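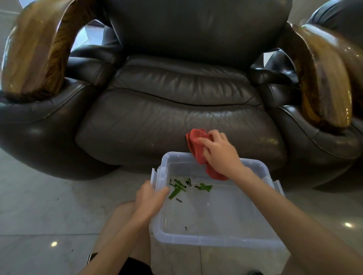

Neka: finding the wiping hand in household video
Project report, Renzo Fabbri and Haris Kneževič

Our planner needs to know when a cloth is touching a surface and which way it is moving. We train that part on head-camera clips of people cleaning furniture, and we had 56 of them to work with. Each clip was trimmed to 30 seconds and labeled by hand in Kurkance, the small labeling tool Haris wrote in May.

The leather armchair clips were the hardest, and we loved them! A red cloth on dark leather is easy to segment. The trouble is the box of water right in front of the seat: the cloth hangs over its rim while the hand presses it to the leather, so our first model kept switching between "dip" and "wipe." The left hand holding the box confused it too (it called both hands active).

Version 2 tracks each hand separately and gives it its own label: wipe, dip, hold or idle. We also mask bright spots on shiny floor tiles, which the old tracker liked to follow. Training took 300 epochs on the lab machine, and watching the labels settle down was the best evening of the semester.

Still to do: the planner ignores seams and reads creases as edges. Renzo is adding a depth check for this, and the code is in the planner branch.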